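Section 4: Your first evening with the Retance light mask

You've charged it, you've peeled off the film, and now comes the fun part! The Retance is a gentle mask and most people settle into it within a week or so. Please read this section once before you switch on.

Before you start

1. Wash your face with a plain cleanser and pat it dry. Leave off serums, oils and anything with retinol until afterwards.

2. Take out contact lenses and earrings (hoops love to catch on the side straps).

3. Press the soft eye shields into the mask until both edges click. Never run a session without them, even with your eyes shut.

CAUTION: Do not use the mask if you take medicine that makes your skin sensitive to light, or if you've had a peel, filler or any facial surgery lately. Ask your clinic first and wait for a clear yes.

Fitting the mask

4. Loosen both straps fully, then rest the chin of the mask on your own chin and tip the top back towards your forehead. It feels odd for a moment, and then it really does sit beautifully.

5. Tighten the top strap first, then the lower one. The mask should stay put when you nod but leave no marks on your cheeks.

Note: If it pinches across the bridge of the nose, swap to the wide nose pad in the Polodbridge pouch. Ritva Toivonen on our fitting team swears by it for glasses wearers too.

Running a session

6. Hold the side button until you feel one buzz. The mask starts on Low, and that's the right place to be for your first 10 sessions.

7. Sit or lie back and relax! The mask switches itself off after 16 minutes with two short buzzes.

8. Wait at least 60 seconds before taking it off, so your eyes can get used to the room again. 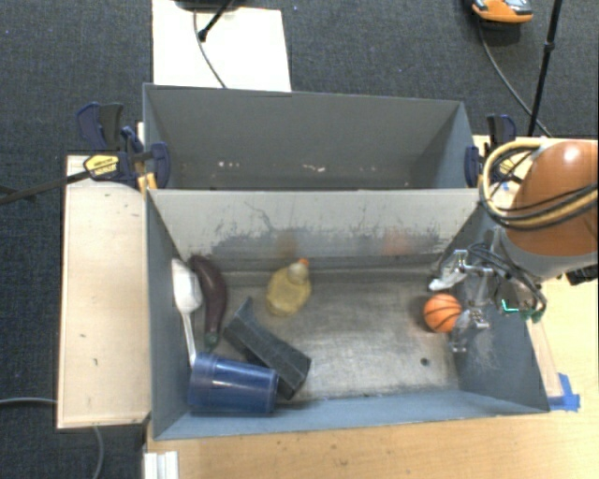
Cleaning and putting away

9. Unclip the eye shields and rinse them in lukewarm water. Wipe the inside of the mask with a damp, soft cloth. Keep water well away from the charging socket.

10. Let everything air-dry before it goes back in its case.

CAUTION: If your skin stays red or sore the next morning, stop using the mask and ring the Satside helpline, option 334.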